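# Basket handling cells at Prestlow: questions from packing staff

Maintained by Canan Yazıcı, process engineering. Last revised in May. Send corrections to the packing office.

## Scope

**Which work is being automated?**

Basket transfer and placing on the gift line. The arms move baskets, and some of the items that go in them, between a bench and the outfeed. Lining, ribboning, card insertion and final check stay manual.

**Which sites are affected?**

Prestlow first. Brastard follows if the error rate at Prestlow stays under the agreed limit through one full peak season. There is no plan for the Taşdemir warehouse, which ships cartons only.

**What is Boltivholm?**

The project name for the control software and the work instructions that go with it. If a screen or a form says Boltivholm, it belongs to this project and questions go to process engineering, not to IT.

## The work itself

**Why are woven baskets treated separately from boxes?**

A carton has flat sides and known dimensions. A wicker basket has a braided rim of uneven thickness and walls that flex. Two baskets from the same delivery can differ enough that a fixed grip position fails on one of them. The approach angle is therefore set from the wrist camera view each time, and the finger is brought in close to the weave before any force is applied.
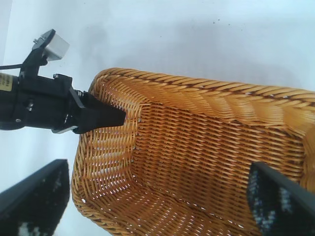 Grip force is limited in software. The limit is set low on purpose, and the usual result of a bad approach is a missed grip - the arm stops, reports a fault and waits. Strand damage is possible if a fingertip enters a gap in the weave. Report it on the red form even if the basket still looks saleable, as the form is the only record we have of where on the basket it happened.

**How fast is a cell compared with a person?**

Slower per basket. An experienced packer moves and seats a basket in a few seconds; a cell takes 9 seconds when nothing goes wrong. The cell is scheduled for long runs of one basket type, where its pace is steady. Mixed orders and short runs stay with people.

**What is the daily target?**

A cell is planned for 192 baskets per hour-block of the schedule sheet, where a block is half a shift with changeovers deducted. The figure is a planning value. It is not used to rate the operator assigned to the cell.

**How does the cell handle a basket it has not seen before?**

It does not run it. A new type needs a set of guided trials first. We collect 200 accepted grips before a type is released to the line, and the operator running the trials decides which grips count as accepted. This takes most of a shift and is booked as training time, not as production.

## Bench condition

**Why is the bench surface white and kept mostly clear?**

Contrast. The cameras separate an item from the background more reliably on a plain matte surface. Shadows from the arm fall on the bench during every approach, and the software has to tell a shadow from an object. Printed mats, tape marks and labels on the bench make that harder. Do not add them. 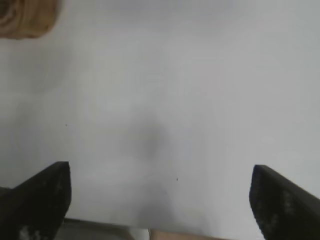 Small debris is tolerated up to a point. Crumbs and wicker fragments rarely cause a fault one at a time, but they build up near the outfeed edge. Wipe the bench at each changeover with the dry cloth. Spray cleaner leaves a gloss that takes time to fade, and it should be used at end of shift only.

**The gripper fingers get marked and scuffed. Is that a fault?**

Surface marks alone are not a fault. Replace the fingers if an edge is chipped, if a finger moves when pushed by hand with the cell locked out, or at 2000 cycles on the counter, whichever comes first. Spare sets are in the gray cabinet by the tool crib.

## Jobs and shifts

**Are packing positions being cut?**

No position at Prestlow is being cut in the current plan. The plan covers this year and the next. Two positions that came open through retirement were not refilled, and that decision is connected to the cells. Questions on the headcount plan go to your shift lead, who has the full document.

**What does a cell operator do for the whole shift?**

Loads the infeed, clears faults, inspects baskets at the outfeed, runs changeovers and completes the log. Around a third of the time is fault clearing in the first weeks on a new type. It drops after that, and the work becomes more repetitive. Operators rotate to manual packing at the mid-shift break for this reason.

**Is the operator role paid differently?**

Yes. It is graded one step above line packing once the sign-off is complete. The grade applies to all hours worked, including hours spent on manual packing during rotation.

**Can I decline the training?**

Yes. Tell your shift lead before the rota is issued. Declining does not affect your current grade. You can ask again when the next group is formed.

**Do the cameras record people?**

The wrist cameras point at the work area. Hands and sleeves can appear while a fault is being cleared, and the arm is locked out at that time. Footage is kept for fault analysis and deleted when the fault is closed. It is not available to shift leads and is not used for timekeeping.

## Faults

**What do I do when the arm stops?**

1. Read the fault code before touching anything.
2. Lock out the cell at the side panel.
3. Remove or straighten the basket.
4. Check both fingers for trapped strands.
5. Close the guard, release the lockout and press resume.

If the same code appears three times in one run, stop the run and call process engineering. Repeated resumes on one code hide the cause and fill the log with entries we cannot use.

**Who is on call at night?**

The extension is posted on the side panel of each cell. After 10 p.m. it forwards to the duty phone.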